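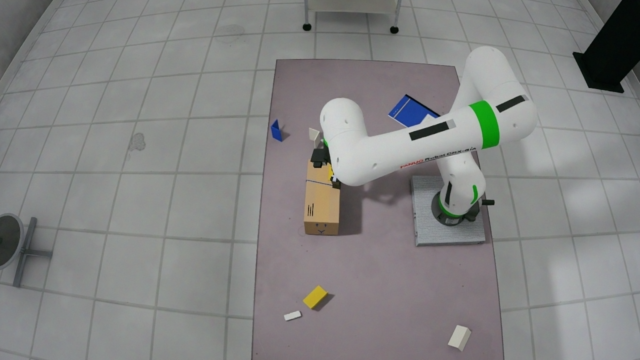

Thenmozhi Sastry writes that the earlier tape dispenser review gave too much room to blade wear and too little to brake drag, and asks whether the Justell 1888 can be set light enough for paper tape without the roll running on.

It can, with one reservation, covered under Brake.

The 1888 is a hand-held dispenser for 50 mm tape on a 76 mm core. It has a pressed steel frame, a moulded grip and a rubber wiper behind the blade. It was bought from Menon at list price, along with a spare blade, and replaces a Mudach of the same general layout that had been in use since December.

Loading
The roll goes on from the open side. The threading diagram on the frame is correct, which was not so on the Mudach. The free end passes between the guide plate and the front roller with the adhesive side facing the plate. The gap is narrow and a curled end will catch, so cut the end square before loading. A core that has gone oval in storage will not seat fully and should be pressed round first. 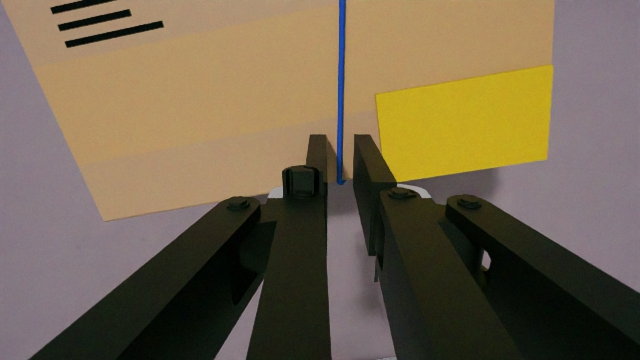 Blue tape on the centre seam

Brake
A knurled nut in the hub compresses a spring against a nylon washer. Half a turn covers the useful range for polypropylene tape. Paper tape needs the nut backed off almost to the end of its thread, and at that setting it slackens with use. A drop of low-strength thread locker held it. The adjustment is then less convenient, and anyone changing between tapes several times a day would do better with two dispensers.

Drag rises as the roll gets smaller. A setting that is right at full diameter is too stiff for the last few metres.

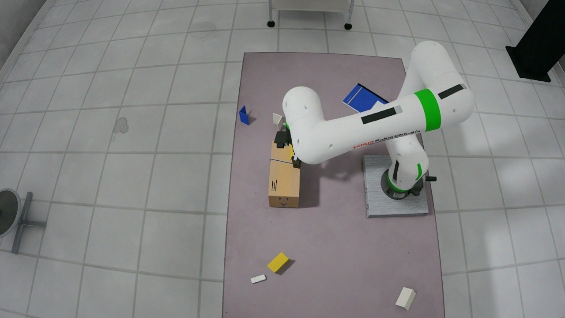
The Brundow, the obvious alternative at this price, uses a felt pad in place of the washer. Its drag is more even over the life of the roll, but the pad picks up adhesive and has to be cleaned. The 1888 washer needed no attention during the test.

Blade
The blade is held by two screws and can be changed with an ordinary cross-head driver. After 243 cartons it still cut polypropylene cleanly. Paper tape had begun to tear at one side by then, and the spare was fitted. The sprung blade guard works but is noisy.

Weight and grip
The dispenser is nose-heavy with a full roll. The grip is too thick for small hands and the trigger-side seam has a moulding line that should be taken off with a file. Neither fault affects the seal.
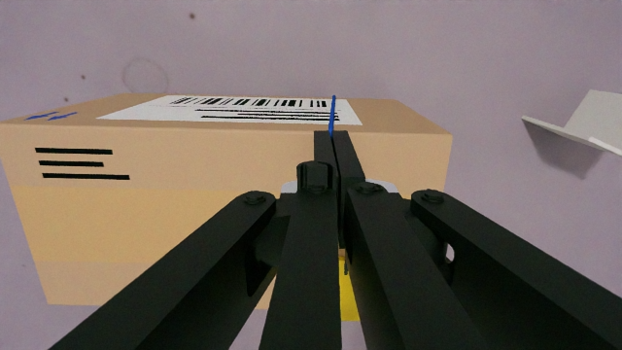

Long side, with the band across the middle

Ratings
Loading: 7 out of 10
Brake: 6 out of 10
Blade: 9 out of 10
Comfort: 5 out of 10

Recommended for plastic tape. For paper tape only, buy the Brundow.

Last revised 18 Mar 2021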